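Preguntas frecuentes sobre Candar, la app para escuchar y leer prensa local

Soy Pilar Medina y llevo Candar casi sola, así que cuando escribís al correo de ayuda la que contesta soy yo. He juntado las dudas que más me llegan, sobre todo desde la actualización de septiembre, que movió bastantes botones de sitio (lo sé, lo sé, me lo habéis dicho muchas veces).

¿Qué es Candar exactamente?

Una aplicación que reúne noticias de periódicos y radios pequeños en un solo sitio, para leerlas o para que te las lea una voz. Ahora mismo tenemos 65 cabeceras, casi todas comarcales. No escribimos nosotros las noticias ni tocamos los titulares. Si ves una errata en un artículo, lo mejor es avisar al medio que lo publica; el enlace está al final de cada pieza.

¿Hay que pagar?

La versión normal es gratis y lleva anuncios. Luego está Candar Plus, que cuesta 2 euros al mes, quita la publicidad y te deja guardar ediciones completas. La prueba dura 16 días y no te pido la tarjeta hasta que decides quedarte. Si no haces nada, vuelves a la versión gratuita y conservas tus listas.

¿En qué dispositivos funciona?

Móviles y tabletas, y también desde el navegador del ordenador. En tabletas muy viejas la portada tarda en cargar; en Ajustes hay una opción que se llama «Portada ligera», que quita las fotos grandes y va bastante mejor. Para el reloj no hay versión, y de momento no la tengo en la lista.

He actualizado y no encuentro mis artículos guardados. ¿Los he perdido?

¡No! Están en la pestaña Cajón, la tercera empezando por la izquierda. Antes salían en el perfil, pero ahí no los encontraba casi nadie. Si el Cajón te sale vacío, mira que hayas entrado con la misma cuenta de siempre, porque mucha gente se registró primero con el correo y después con el número de teléfono, y para el sistema son dos personas distintas. Escríbeme desde una de las dos direcciones y las junto a mano.

¿Cómo funcionan los avisos?

Tú eliges el tema, el pueblo y la franja horaria. Yo tengo activados los de mi comarca y los cortes de carretera, y el resto apagado, que si no el teléfono no para. Los avisos urgentes (inundaciones, incendios, cosas así) se saltan la franja horaria, pero también se pueden desactivar en Ajustes > Avisos > Urgentes.

¿Puedo leer sin conexión?

Sí, con las dos versiones. En la gratuita se descargan hasta 60 artículos y en Plus la edición entera, con sus fotos. Hazlo con wifi antes de salir de casa, que las fotos pesan.
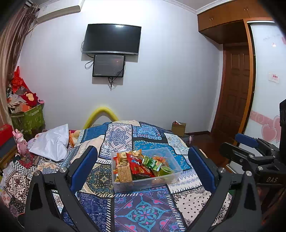

¿Qué es el modo Lectura larga y para qué lo quiero?

Es una lista de reportajes extensos que se van encadenando sin que tengas que tocar la pantalla, leídos o en audio. Lo pedisteis los que leéis el domingo por la tarde sin moveros del sitio, y os entiendo perfectamente: una caja de plástico transparente llena de cosas de picar encima de la cama, la colcha de patchwork, y que la app se encargue del resto. Puedes fijar cuánto quieres que dure la sesión y añadir piezas a mano manteniendo pulsado el titular. Si te duermes — me pasa a mí también — se queda marcado el punto en el que se paró el temporizador.

La voz que lee las noticias pronuncia mal el nombre de mi pueblo. ¿Se puede arreglar?

Se puede, y me encanta que lo preguntéis. La voz la genera un motor externo, Wragg, que con la toponimia pequeña se hace unos líos tremendos. Mantén pulsada la palabra, toca «Suena raro» y escribe cómo debería sonar. Lo reviso yo y entra en el diccionario con la siguiente versión. Los acentos regionales son otra historia y ahí no puedo prometer nada.

¿Por qué ya no sale Feter entre los medios?

Porque Feter ha cambiado su sistema de publicación y el nuevo no es compatible con el nuestro. Estamos hablando con ellos. Lo que ya tuvieras guardado se sigue pudiendo leer, solo faltan las noticias nuevas.

Uso Juswood para los pódcast. ¿Puedo traerme las suscripciones?

Sí: exporta la lista desde Juswood como archivo OPML, y en Candar ve a Radio > Importar. Los programas que no estén en nuestro catálogo aparecen en gris. No se borran, y si algún día los añadimos se activan solos.

¿Qué datos míos guardáis?

El correo o el teléfono con el que te registras, los temas que sigues y lo que guardas en el Cajón. El historial de lectura se queda en tu dispositivo — si cambias de móvil, empieza de cero. No vendo listas de correo a nadie, y para borrar la cuenta basta con ir a Perfil > Cuenta > Eliminar. Si tenías Plus, cancela antes la suscripción en la tienda de tu móvil, que desde aquí no puedo hacerlo por ti.

¿Cuándo sale la próxima versión?

El viernes 4 de octubre, si la tienda la aprueba a tiempo. Trae letra más grande en las portadas, el buscador por pueblos arreglado y un botón para silenciar una cabecera sin dejar de seguirla.

Mi duda no está aquí. ¿Dónde pregunto?

Desde la propia app, en Perfil > Ayuda > Escribir a Pilar. Dime qué móvil usas y, si puedes, adjunta una captura. Contesto por las mañanas, de lunes a viernes.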